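The Recall Interval Should Belong to the Patient

Every dental practice has a recall policy, and in most of them it is the same for everyone. The patient is examined, the teeth are cleaned, and a card or text message arrives six months later. The arrangement is simple to administer and simple to remember. It is also poorly matched to the people it is meant to serve.

This practice has begun to set recall intervals individually, and I would like to set out the case for doing so. Some of our patients have objected, and their objections deserve a considered reply.

A healthy adult with no decay, sound gums and steady habits at home may gain very little from a second visit within the year. A patient with active gum disease, by contrast, may need to be seen every 3 months. When both are given the same date, the first is asked to take time off work for a small benefit and the second is left to wait too long. The chair time given to one is taken from the other.

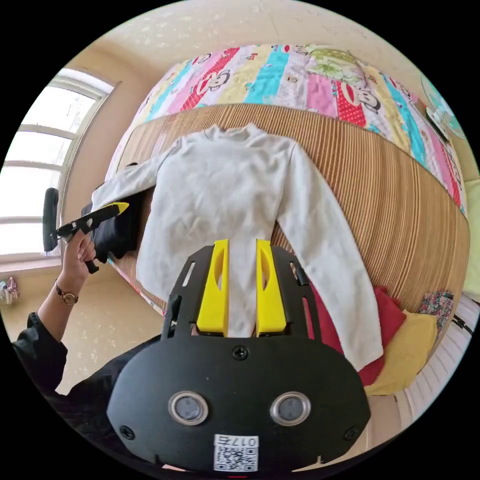
What Patients Have Told Us

Before changing the policy, we wrote to the 964 adults on our active list. Many of the replies were favorable. Sunita Tillman, a patient at our Honeo office, wrote that she had long wondered why her husband and she were called in on the same day when only one of them ever needed treatment.

Others were uneasy. Jaime Paiva asked whether a longer interval was a polite way of offering less care. It is a fair question. A practice that lengthened every interval would deserve the suspicion. Ours will be shortened as often as the examination calls for it, and any patient who wishes to keep a six-month visit may do so.

A further concern was cost. More frequent visits are a burden for families whose plans pay for two cleanings a year and no more. My colleague Américo Henriques has argued that we should not recommend what a patient cannot afford. I take a different view.

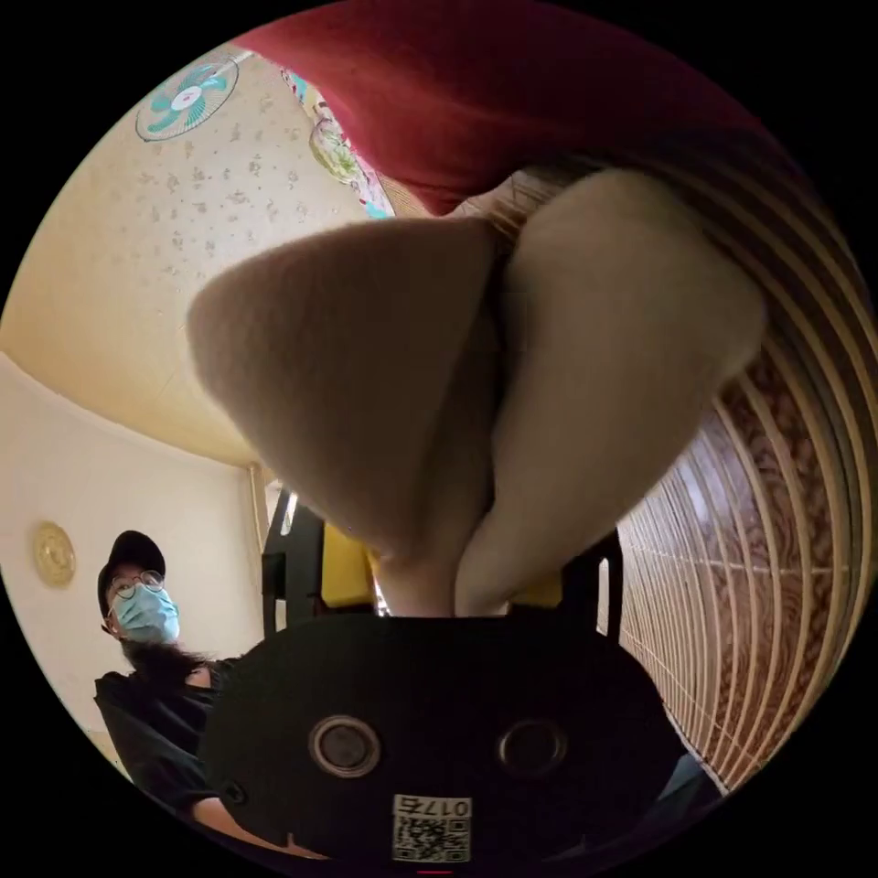

The recommendation should follow the condition of the mouth, and the conversation about money should come afterward, openly, with the fees on the table. A patient who is never told that a shorter interval would help has had the decision made for her.

Insurers could do a great deal here. A plan that covers a fixed number of cleanings treats prevention as an allowance to be used up. Coverage tied to assessed risk would place the same money where disease is most likely to be found — and it would spare the low-risk patient a visit made only so the benefit does not lapse.

The new intervals take effect in April. Each patient will receive a written note of the date proposed and the findings behind it, and may ask for a second opinion within the practice at no charge. We will review the intervals again at every examination.

Valentyna Ivanyshyn
Clinical Director
26 February 2024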